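Search products, parts and documents
Go

Rolling Stock > Doors & Access > Retrofit

Sodau Gap Filler, Series 16

The Series 16 is a sliding step that extends from under the doorway of a light rail vehicle to close the space between the floor and the platform. Sodau calls it "maintenance-free". We sell it, and we'd ask you to ignore that phrase. Anything that moves at every stop, under a tram, in road grit, needs maintaining.

The maker claims a fitting time of 15 hours per doorway. The Grarkuncombe depot has fitted it to one tram so far, and Natalia Cortés, who ran the job, would not sign off on that number for older cars. Where the sill has been patched before, allow for cutting and rewelding, and get your own quote for the labour.

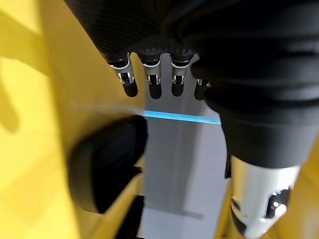 Obstacle detection is by motor current only. It works on a hard kerb. On a soft edge, such as worn rubber nosing, we have not seen test results we'd call convincing, and we've asked for them twice. The optional pressure strip costs more but we would not order the step without it.

Also read the small print on curved platforms. The brochure drawing shows a straight one — most of the stops on the Trollmont line are nothing of the sort, and the step does not adjust its reach from door to door unless you buy the Galindo controller as well.

Part no.: 3933
Mass, with mounting frame: 387 N static load on each bracket
Supply: from vehicle battery circuit
Colour: grey or safety yellow
Lead time: ask us, and then ask what happens if it slips
Warranty: excludes grit and de-icing salt

Price on application. Orders placed before June include the fitting jig, on loan.

Tagged: light rail, accessibility, door equipment, platform gap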